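4.2 What hotel ratings tell a planner, and what they leave out

Most earlier work on travel choice treats the guest rating as a fair stand-in for quality. We have doubts. A rating is a number given by the people who stayed, who are by then a narrow group: they could afford the place, they got there, and they felt strongly enough to fill in a form. Studies that use ratings to explain why one resort town draws more wedding parties or group bookings than another tend to pass over this in a footnote. We think it belongs in the main text.

Our sample covers 491 group bookings made through two agencies, Endari and Budano, for stays in and near Stillmont. Endari sells fixed packages with the rooms, the meals and the transfer in one price. Budano sells rooms and leaves the rest to the guest. The two firms serve the same town and list many of the same hotels, so a guest who books through one could in most cases have booked through the other. That makes the comparison cleaner than most, though not as clean as the agencies would like us to say.

The headline result is easy to state. Guests who bought a package gave higher scores for the same hotels. The usual reading is that packages make for a better stay. We don't find this convincing. A guest who has paid one price up front never sees the small charges that annoy people at checkout, and may score the hotel higher for that alone. Package guests were also sent the rating form by the agency, with the agency's name at the top, while room-only guests got theirs from the hotel. Different senders get different answers. Until someone sends both groups the same form, the gap can't be put down to the stay itself.

Location scores raise a second problem. Each hotel in our sample is listed with a distance to the center of Stillmont, and the agencies rank their search results partly by that figure. The distance is measured in a straight line. Guests don't travel in a straight line, and a hotel listed at 700 meters may be a longer trip on foot than one listed farther out. We asked both agencies how the center point was chosen. Endari uses the town hall; Budano uses the rail station. Neither had told its customers, and neither could say who had made the choice.

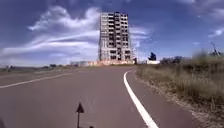
Figure 2. Paved route with painted edge lines, curving to the right.

Stubbs objected, on reading an early draft, that guests are not fooled by any of this, that they look at a map before they pay, and that a location score given after the stay already takes the real route into account. The objection is a fair one and we have tried to meet it. If guests corrected for the listed distance, the location scores should be unrelated to which center point the agency used. They are not. Hotels near the station score better for location with Budano's guests than with Endari's, even where the building, the street and the season are the same. The simplest account is that people judge a location partly by what they were told about it.

We would not push this too far. The effect is small, and it leans on a handful of hotels that both agencies sell in large numbers. It is weaker in August, when the town is full and late bookers take what they can get — at that point nobody is choosing between center points. We also have no record of how guests moved around once they arrived. A party that hires a van for the week will care little about the walk, and our data can't tell that party from one that went everywhere on foot.

What the results do support is a more modest claim. Ratings collected by sellers, on forms the sellers wrote, about distances the sellers defined, should not be fed into a choice model as if they came from a neutral source. Several of the models reviewed in Section 2 do exactly that. Their fit is good, and we suspect it is good partly for the wrong reason: the same listing shapes the booking and the score. Section 4.3 reruns the main model with the location score removed and reports how much of the fit remains.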